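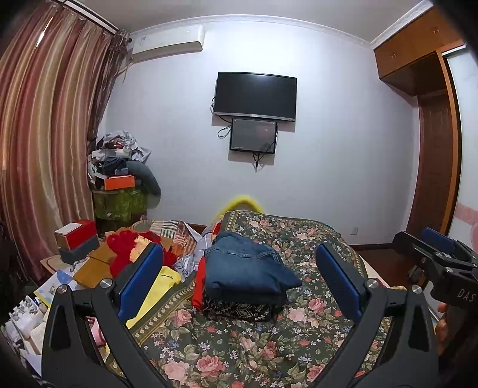
Figura 3. Casaco de ganga dobrado sobre uma colcha florida, no meio de outros objetos domésticos. Em primeiro plano, as duas maxilas de uma garra manual, com almofadas azuis.

4.2 Vestuário sobre a cama

A arrumação de roupa é, das tarefas consideradas neste trabalho, aquela em que a distância entre o desempenho humano e o desempenho autónomo permanece maior. Em bancada, com uma única peça estendida sobre fundo liso, a política Stomar conclui a dobragem com regularidade suficiente para que a literatura recente a trate como problema quase resolvido. A situação da Figura 3 é de outra ordem. A peça encontra-se sobre um tecido estampado com rosas, por cima de um segundo pano de padrão geométrico, e tem ao lado almofadas, um saco de plástico amarrotado e outros têxteis. O contorno do casaco confina com superfícies deformáveis, e a segmentação herda essa ambiguidade.

O conjunto analisado nesta secção compreende 2864 tentativas de preensão, distribuídas por 1089 episódios. Um episódio começa com a primeira aproximação à peça e termina com a sua libertação ou com o esgotamento do tempo. Distinguimos três resultados: preensão correta, preensão múltipla (a garra recolhe a peça e uma parte da camada inferior) e preensão falhada. A anotação coube a Joanne Fothergill e Reece Hebden, que trabalharam separadamente e reviram em conjunto os casos divergentes.

A preensão múltipla domina os erros. Uma maxila paralela com pontas almofadadas distingue mal uma camada de ganga de duas, e o sinal de abertura varia pouco entre os dois casos quando o tecido inferior é fino. O operador humano resolve a dúvida com um pequeno movimento lateral antes de levantar. A política Stomar executa por vezes um gesto semelhante, mas sem relação estável com o estado do tecido – o gesto aparece também quando a peça está isolada. A variante Flutell, treinada com sinal tátil, reduz este erro nas peças espessas e agrava-o nas malhas, resultado para o qual não temos explicação satisfatória.

As calças levantam uma dificuldade adicional. O cós, a braguilha e o botão formam uma zona rígida dentro de uma peça flexível, e as pernas acompanham com atraso o movimento da mão. Quando o cós fica levantado e dobrado sobre si próprio, a abertura produz uma cavidade escura que o estimador de pose confunde com uma dobra profunda ou com a extremidade de uma perna. Os pontos de preensão propostos nesta configuração concentram-se no rebordo mais visível, que raramente é o mais útil para estender a peça. Um operador tende a procurar primeiro os dois extremos do cós; a política parte do ponto de maior contraste.
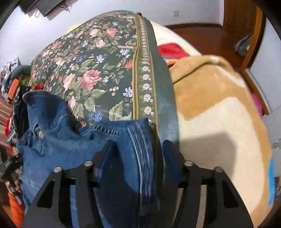
Ishbel Morrison observou, em comentário a uma versão anterior desta secção, que a comparação favorece indevidamente o operador: quem segura uma garra manual conserva o braço, o ombro e o campo de visão de uma pessoa, pelo que apenas a extremidade da tarefa é mecânica. No seu entender, o desempenho assim obtido mede o que a garra permite fazer e pouco diz sobre o que uma máquina fará com ela.

A objeção parece-nos justa e delimita o alcance dos resultados. Mantemos a garra manual como referência por fixar um limite superior: se a tarefa é exequível com duas maxilas e sem dedos, a insuficiência do sistema autónomo deve ser procurada na perceção ou no controlo. Para o vestuário, o limite é elevado. Os 9 participantes concluíram a dobragem de calças com 2 garras, uma em cada mão, embora com tempos superiores aos obtidos à mão livre e com recurso frequente à superfície da cama para alisar o tecido.

Este último ponto merece atenção. O colchão cede sob pressão, e o alisamento que resulta numa bancada arrasta aqui a colcha juntamente com a peça. O controlador Pearce limita a força normal e evita parte do arrastamento, à custa de dobras menos marcadas. Com os parâmetros de origem, não se observou vantagem líquida.

Com base nestes dados, não consideramos que a arrumação de roupa num quarto habitado esteja ao alcance dos sistemas avaliados sem supervisão. A dobragem de uma peça já isolada e estendida está. A passagem de uma situação à outra – retirar a peça do monte, identificar-lhe o cós ou a gola, virá-la – é tratada na secção 4.3.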